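Notebook, July, open day at Skirngate

Written the same evening, so some details may need correction by whoever was on the afternoon shift.

Set-up. We had the table by the walkway, with the Breltow arm at one side and the push button on the table top. Button is the red one with the blue base. I wanted it taped down but the tape did not arrive, so it was only standing on the table. Hall opened at 10 am. Lights are strong and come from above, and the red cap gives a bright reflection. I did not change the exposure during the day, so that all recordings stay comparable.

Task is one press, then return to rest. Limit for one attempt is 20 seconds. Before opening I ran the press 2 times at low speed and both were good.
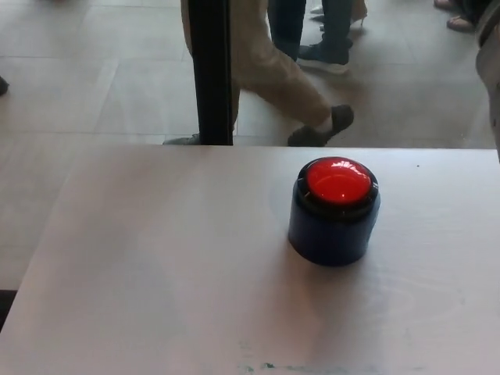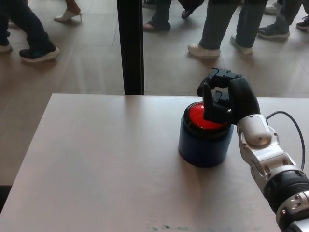

Button on the demo table, visitors walking past behind. Second picture: hand on the button.

Count for the day: 100 attempts planned, all done. More than 300 visitors came through the hall according to the door counter. Most of them did not stop. The ones who stopped asked mainly how hard the hand pushes, and if it can feel the button. I answered that it reads motor current and does not have skin sensors. I should prepare a better answer for the first question, with the value in newtons.

Problems:
Moving legs in the background. The detector made a false box on a shoe a few times before lunch. I made the search area smaller, only the table top, and after this I did not see it again. The Erkine people had the same trouble at their stand and use a cloth screen. It is a good idea but it also hides the visitors from us.

Base moves a little after many presses. I pushed it back by hand when the arm was at rest. I did not write down at which attempts, sorry, this is my mistake.

Cable behind the wrist: check clearance again before Diệp visit.

To do: bring tape, two rolls. Copy the logs to the shared drive. Ask if we can have the table further from the walkway next time.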